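Plain white dinner plates, do I replace or mix?

tillyhatch
Right so. Moved in with partner, between us we've got half a set of Jalard white ones (mine, cheap, fine) and a stack of Bolance that were his nan's. Both white. Except they're NOT the same white when you put them side by side, and now I can't unsee it. Do I mix them or get rid and start again? Cupboard is tiny. Really can't keep both.

greybucket
Mix. Life's too short. Guests are looking at the food.

oldmoss22
Disagree, sorry. Two nearly matching whites looks like a mistake. Either match properly or go properly different, blue or green or whatever. And cream next to cold white makes the cream look grubby, I had that for years.

greybucket
Only if you're standing there comparing them. Under a roast dinner no one can tell.

tillyhatch
Well I can tell! That's the trouble.

pennyroyal_k
What's the rim like on each? To me that matters more than the colour. We had Parsons for ages with a wide flat rim and they took up half the dishwasher. Wouldn't stack with anything either, they sort of rocked. Went to a narrower one after that and got a whole extra row in.

tillyhatch
Bolance have the wider rim. Jalard hardly any, more of a shallow bowl really. They stack horribly together, good point. Had one slide off the pile last week, caught it with my knee.

sam_in_the_shed
Handus do seconds at the outlet on the ring road, or they did in July last year. Worth a rummage. Go early, all the big plates go first and you're left with forty saucers and a gravy boat with no handle.

oldmoss22
Seconds are fine for everyday but check the bottoms. Rough foot ring will scratch your table AND the plate underneath it. Run your thumb round before you pay. Mine left little grey circles all over the stack.

greybucket
Grey marks are usually cutlery, not the foot. Comes off with bicarb paste.

oldmoss22
Not always. Mine didnt.

greybucket
Did you leave it on or just wipe? Needs ten mins.

oldmoss22
Left it on an hour. Honest. Still there.

marrowfat
Might be different things, you two. Cutlery marks are thin lines all over the middle, foot ring marks are curved and always in the same spot. First lot come off, second lot is the glaze gone and thats that.

pennyroyal_k
^ yes this

tillyhatch
Just been and looked, thin lines on mine, nothing on nan's. Trying bicarb tonight.

marrowfat
Been through all this myself so for what its worth. Had three kinds of white, got it down to one. Kept the plain round ones with the faint rings running round the rim, cold white, a bit bluish if anything.
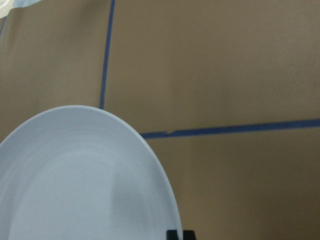

Anyway the cold white won and I don't regret it. Thought it'd feel a bit canteen but no. Rings help I think, a dead plain rim shows every smear. Cream lot went to my sister's, she's got a cream kitchen so it all sort of disappears in there. Only grumble is you get tiny specks in the glaze if you go hunting for them. Never bothered me.

oldmoss22
Specks would drive me up the wall.

marrowfat
Don't buy them then :)

sam_in_the_shed
Do people really inspect plates like this

oldmoss22
Yes

pennyroyal_k
OP what colour's your table? Cold white on a warm brown looks lovely. On grey it goes a bit hospital. Try one of each on there in the morning and then again with the lamp on, ours looked like a different set by teatime.

tillyhatch
Table's pine, quite orange. Tried it just now. Nan's ones look nicer, annoyingly, mine look like the office. Partner says he's been telling me this since we moved in. So thinking keep Bolance, put up with the rim, and four of mine for toast and the microwave?

greybucket
So, mixing.

tillyhatch
oh shut up

pennyroyal_k
Separate piles though. Wide ones at the bottom if they've got to share a shelf, and measure the dishwasher gap first, dont assume.

tillyhatch
Will do. Bicarb update: lines mostly gone, one stubborn one near the edge. Going again tomorow.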